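Laptop check before and after a Windows reinstall – my list, with comments

Updated 9/13/20

I do this for my own laptop and for the ones that land on my kitchen table when family and neighbors get stuck. The machine I checked this time is a Vasum notebook, the small one with the matte lid, and it has been acting up since July. Sound dropping out, wireless gone after sleep, a yellow mark on two things in Device Manager. I kept telling myself I'd get to it and then one evening it wouldn't find the touchpad at all, so that settled it!

Each line has OK, FIX or SKIP after it, and then whatever I felt like writing down. Copy it, change it, cross out what you don't need.

PART 1 – BEFORE YOU WIPE ANYTHING

1.1 Personal files copied to an outside drive – OK
Documents, pictures, desktop, downloads. I always forget the downloads folder and I always have something in there I want. Open a few files from the copy on a different computer before you trust it.

1.2 Browser bookmarks and saved passwords exported – OK
Took five minutes. Delete the password file when you're done, it's plain text and anybody can read it.

1.3 Model number written down on paper – OK
Sticker on the bottom. Mine is half rubbed off, so I got it from the BIOS screen instead. Write the whole thing, with the letters at the end. Two Vasum models that differ by one letter can have a totally different wireless card inside, and I found that out the slow way.

1.4 List of current drivers saved – OK
I use a little program called Fodota for this. It makes a text file with every device, the driver version and the date. Mine came to 43 entries, and most of them are Windows' own and you can leave those alone. Print the list or mail it to yourself. It does you no good sitting on the disk you're about to erase (ask me how I know).

1.5 Network driver downloaded ahead of time – FIX, then OK
The one line I would put in red. If the network driver is missing after the reinstall you can't get online to fetch the network driver. I had the wired one saved and not the wireless one, so I went back and got both.

1.6 Battery at 100 percent and charger plugged in – OK
Both, please. The plug on mine wiggles.

1.7 Product key or account sign-in confirmed – OK
Signed in on my phone to be sure I still knew the password. I did, on the second try.

PART 2 – THE OUTSIDE OF THE MACHINE

2.1 Vents clear – FIX
Gray fuzz in the side vent. Short bursts of canned air with the power off, and hold the fan still with a toothpick if you can reach it.

2.2 Hinges and lid – OK
A bit loose on the left, same as last year.

2.3 Charger cord, whole length – OK
Run it through your fingers and feel for cracks or soft spots. Look hard at the last few inches on both ends. If you see any bare wire, stop right there and get a new charger.

2.4 USB ports – OK, mostly
Three work. The fourth one only likes the mouse.

2.5 Keyboard, every key – OK
I open a blank note and go row by row. The right shift key is a little mushy but it types.

PART 3 – DRIVERS, IN THE ORDER I PUT THEM IN

People argue about the order. I go chipset first and restart after every one, even when it says I don't have to. It's slower, but when something breaks I know which one did it.

3.1 Old driver leftovers removed – OK
Only matters if you did a repair install and kept your files. After a clean install you can write SKIP.

3.2 Chipset – OK
Straight from the Vasum support page, no trouble.

3.3 Graphics – FIX
The screen was stuck at the wrong size and everything looked fat. The newest version gave me a black screen for a good long while, so I went back one version and it has behaved since. Windows Update then tried to hand me the newer one again, so I paused updates until I had finished the rest.

3.4 Sound – OK
Restart, play something, unplug the headphones, play it again. Try the microphone too.

3.5 Wired and wireless network – OK
Let it go to sleep and wake it up 4 times. If it connects every time, I call it good. This was my big complaint before, so I was pretty happy here.

3.6 Touchpad – FIX
Worked for pointing but no two-finger scroll. The driver I needed was listed under "input devices", on the second page, with a name that doesn't say touchpad anywhere. Thanks a lot, Vasum!

3.7 Card reader and camera – SKIP
I have never used either one on this laptop. Windows found them by itself.

3.8 No yellow marks left in Device Manager – OK
There was one "unknown device" remaining. I looked up the hardware ID and it was the brightness keys.

PART 4 – ABOUT THOSE DRIVER FINDER PROGRAMS

4.1 Any "driver updater" removed – FIX
I had Pliltum on here from an earlier rescue job. It scanned, told me nearly everything was out of date, and wanted a payment before it would do anything about it. The versions it offered didn't match the ones on the maker's page either. Gone now.

4.2 Startup list checked – OK
Pliltum had left a helper behind in the startup list, so look there even after you uninstall. Turn off anything you don't recognize, one at a time, with a restart in between.

4.3 Virus scan, full – OK
The built-in one is fine for me. Let it run over dinner.
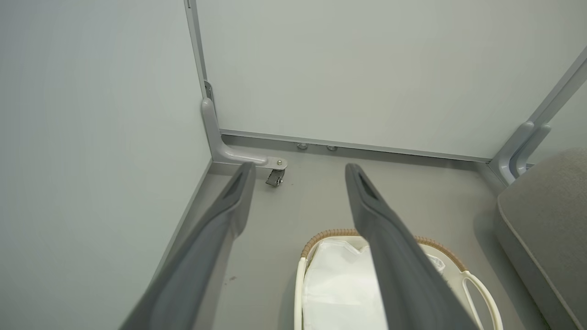
White laundry basket with a liner and a tan woven-look rim.

PART 5 – AFTER IT ALL RUNS

5.1 Files copied back – OK
Don't drag the whole old mess over in one go. I did folders, a few at a time, and left plenty behind.

5.2 Restore point made – OK
Name it something you'll understand later. Mine says "works, don't touch".

5.3 Backup scheduled – OK
I use Ots, set for once a week. Check that the first one really ran – open the log, don't just look at the green check mark.

5.4 Driver installers saved to a stick – OK
All of them in one folder, with the version in the file name, and the stick goes in the laptop bag.

5.5 One week of normal use with no error messages – still open
Two days in. One odd message about a printer I no longer own, so I removed the printer and I'm keeping an eye on it.

Still to do: new battery price, the fourth USB port, and turning updates back on.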